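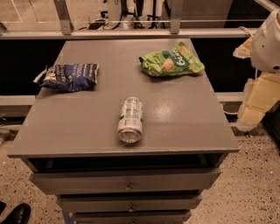
Arm grabs chip bags fine but drinks keep rolling away, help?

Posted by zurnlow_garage

Hi all! I'm building a snack-tidying arm in a shared workshop (Pindlow kit, soft pads on the gripper, an old gray chest of drawers as my table). Crumpled bags are great, but anything round lying on its side scoots off the second a pad touches it. I've been fighting this since January. Do I need a new gripper or just better code?

catell70

Code first. Both pads have to touch at the same moment, so center over the drink before you close, and come in across the long side. Mine was 4 mm off and that was plenty to send a bottle rolling.
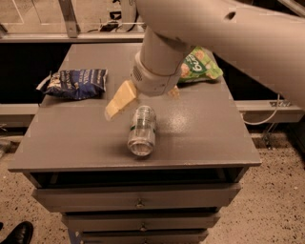
Then slow the last bit of the close way down. I dropped mine to 14 percent speed and the chasing pretty much stopped. Also check that the pads line up with each other, mine had slid on the mount and I blamed the software for weeks (sigh).

lorente1314

just stand the cans up lol. or put some shelf liner down, the grippy kind, that painted top looks slick to me

zurnlow_garage

Ooh, trying the slow close tonight, thanks!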